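Household Robotics Notes: Shelves and Baskets
Gimow Home Methods, Workshop Tips

The following advice is issued to sites gathering examples for the Bavudia tidying model. It concerns one task only: moving small items between an open cubby shelf and a hand-held basket. Each site should record 555 accepted examples before the task is closed.

Leave most cubbies empty. One or two items, set in different compartments, are enough for a single example.
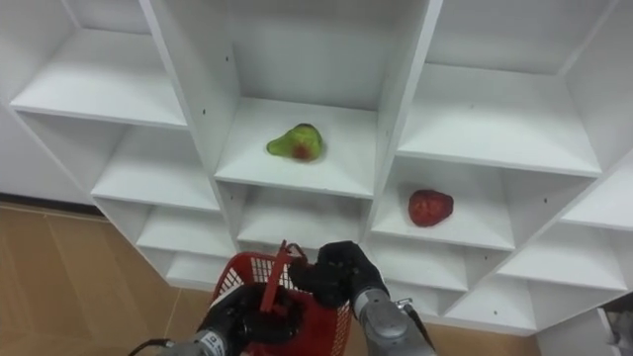

Change the layout after every 3 examples, and note the change before recording resumes. Fruit is suitable because no two pieces are quite alike. Bruised pieces should be replaced.

The operator should keep the basket arm low and steady while the other arm works. Where cables trail on the floor, check them before each example – a caught cable spoils the recording.

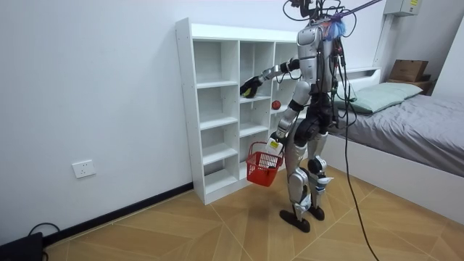
Photo: Clillberg site / Gimow Home Methods

Keep the side camera in one position for the whole session. If it is knocked, begin a new session and say so in the log. Up to 50 examples may be recorded in a session, after which the operator should rest. 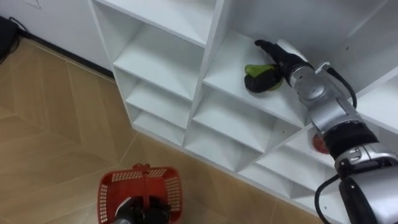
Slow approaches are of more use to the model than quick ones. The operator should pause briefly at the front of the compartment, then close the hand in one movement. Items of strong colour, such as the lime green against these white panels, are easily found by the reviewer afterwards, but paler items must be included as well. Do not discard an example merely because the first grasp failed. Mark it "second attempt" and keep it, provided that the item ends in the basket.

Reviewers at Lumbantobing return any batch in which fewer than 80 per cent of examples carry a complete label. A label consists of the item, the starting compartment and the outcome. 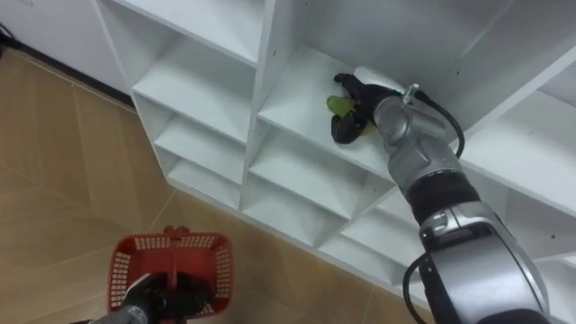

Lumbantobing replied in May that failed grasps were welcome, but that sites should stop trimming the seconds before the arm begins to move, as the model learns from those too. The guidance on trimming has been withdrawn accordingly.

Wipe the shelf at the end of the session and return the basket to its hook.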